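The two-bin habit: a conversation about sorting rubbish at home

For our series on small household habits we went to Brovudside to meet the woman behind the Trallau recycling evenings, which have been running in the community room there since last May. She asked us to leave her name out of it ("it's the bins that people come for, my love, and quite right too"), and put the kettle on before we had got our coats off.

She started the evenings, she told us, after moving into a flat with a kitchen so narrow that the door and the oven could not both be open. "I'd come from a house with a great big shed, and there I'd had a box for this and a box for that and I never gave it a thought. Then suddenly there I was with one carrier bag hanging off a door handle and everything going into it, tins and teabags and all. I felt dreadful about it, I really did."

Her answer was to use two containers and give each a colour. Grey is for general rubbish and yellow-green is for anything that can be recycled, and she has kept to those colours ever since, at home and at the evenings. She likes to explain it with small things on a table, where everybody can get a good look and have a go.

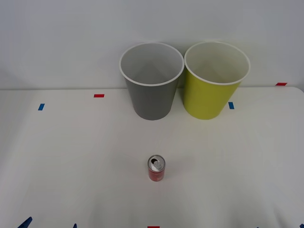

Why colours, when you could simply write a label on each one?

"Because you don't read a label at half past six with a saucepan boiling over," she said, laughing. "You look for the green and your hand goes there. My grandchildren had it before they could read a word. And labels peel off in a kitchen, with all the steam – I went through two sets before I gave up on them."

We asked what people most often get wrong, and she hardly let us finish. It is drinks cans, she said, and it is nearly always the ones people have out and about or in front of the television. "They're very good with the baked bean tin, because they're standing in the kitchen when they open it. But the little can of fizzy something gets carried off upstairs and sits on the windowsill, and then somebody has a tidy and it all goes in together with the tissues."

So she talks about cans a great deal. Tip out the last drop in the sink, she says, give it a quick swill if it has had something sticky in it, and leave the tab where it is. She used to squash hers flat, and was rather proud of it, until her own council asked people to leave them whole. "Do look up what yours wants. My sister's over in Lirkport and they do it differently there, and we've had words about it on the telephone."

The evenings themselves sound very jolly. People come with a bag of things they are unsure of and everyone has an opinion. There is cake, usually lemon. She has never wanted it to feel like school, and she is firm that a person who puts the wrong thing in the wrong place should be teased a little and then forgiven. A small can standing out in front of the grey and the yellow-green is about as simple as the thing gets, and she finds that is where a shy newcomer is happiest to begin.

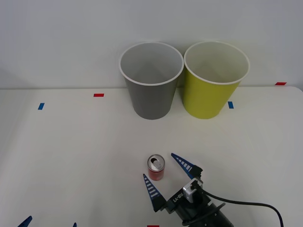 Starting off in a small kitchen

For anybody who would like to try it, her advice is to begin with whatever you have. Two old tubs will do very well if they are different colours, and they ought to stand right next to each other. "If one's under the sink and the other's out in the hall, you'll use the one under the sink. I would, and I'm supposed to be the keen one!"

She empties the recycling every evening after washing up, into the bigger box downstairs, and wipes round the inside with a damp cloth while she is at it. She did once buy a tall divided bin made by Gidey, and it was a handsome thing, but it blocked the drawer with the tea towels in and she passed it on to a neighbour with more floor.

Paper and card she keeps flat on a shelf by the door, and glass goes straight down with her when she pops out. Batteries live in a jam jar. As for the things she still isn't certain of, they have a bag of their own on the back of the door, and she takes it along to the next evening to see what the others think.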